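The Working Colours of Linby

When the Linby Institute opened its doors to the public in December, visitors were surprised by how little of the building was white. The long corridor on the ground floor is ochre. The reading room is a deep green, and the stairwell that joins them is painted in three blues, the darkest at the bottom where the daylight is weakest.

The scheme is the work of Till Sperling, who was appointed colour adviser to the institute after a refit left most of its rooms bare. His brief was modest. The walls were to be made pleasant to work beside, the cost was to remain within the ordinary maintenance budget, and no room was to be closed for more than six days.

Sperling began by asking staff to keep a record of where they chose to sit. The returns, 1133 entries in all, showed a clear preference for places facing a coloured surface at a distance of several paces. Seats facing a bare white wall were taken last, even when they stood beside a window.

"People speak of colour as decoration," he says. "In a workplace it is closer to lighting. It decides where the eye rests between one task and the next."

The institute has since adopted a palette of 15 shades, mixed by the paint firm Hellwig and set out in a small printed guide. Permanent walls carry the quieter tones. Stronger colours are kept for panels and screens, which can be moved or replaced as the use of a room changes.
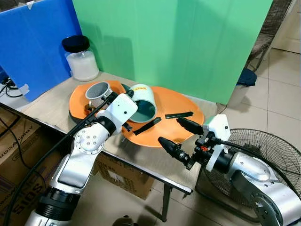

Blue and mint-green panels behind a worktable with an orange tray.

The guide has been taken up elsewhere. Brista, a neighbouring college, used it when repainting its teaching rooms last year, although it left out the ochre after complaints that the shade looked tired under evening light. Sperling accepts the criticism. The ochre was chosen for a corridor that faces south, and he had advised against using it in the basement.

Maintenance remains the harder question. Matt paint marks easily, and the lower part of the stairwell has already been retouched. The institute is now testing a tougher finish, known as Oto, on the doors of the reading room - the surfaces most often touched and most often cleaned. Results will be reviewed before any further rooms are painted.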